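Home | Tickets | Knowledge Base | Status | Sign In

Ticket: Grade sync from Hostis to Skukico stops partway
Status: Resolved
Opened by: Maarja Mets, Billuvley High School
Assigned to: Lyle Van Dusen, District Tech

Problem as reported

Quarter grades entered in Hostis are not all showing in the Skukico parent portal. We have 700 students and 184 of them show blank for every class. Teachers say the grades are saved on their end. Report cards go home in April and the counselors need the list before then. I ran the sync again at 7:15 a.m. and got the same result.

Reply – Lyle Van Dusen

Please send the sync log and the name of one student schedule that is blank. Don't run it again for now. Each run locks the gradebook for 20 minutes and teachers can't save while it's locked.

Reply – Maarja Mets

Log attached. The blank ones I checked are all juniors and seniors. Freshmen look fine. A few sophomores are blank too, mostly the ones taking an elective in the Zamora building.

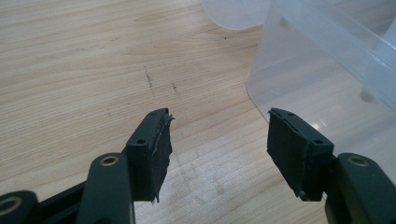

Steps taken

1. Read the log. It ends with "section code not found" and gives no student name.

2. Compared section codes in both systems. Zamora electives were given new codes at the semester change. Hostis has the new ones, Skukico still has the old ones.

3. Checked a blank junior. One elective had a bad code, and the sync had skipped the student's whole record – English and math included.

4. Loaded the new code table into Skukico and ran the sync after school at 4:30 p.m. All but 2 students filled in.

5. The last two had transferred in and had no portal ID. Created the IDs by hand and synced those records only.

Reply – Maarja Mets

All showing now. I spot-checked each grade level. Can the code table go over on its own next semester?

Reply – Lyle Van Dusen

Not yet. It has to be exported after the master schedule is final. I added it to the semester checklist. Closing this one.

Related tickets
Attendance codes missing for late arrivals
Parent can't see second child in portal
Transfer credits not counted in GPA
Gradebook locked during finals week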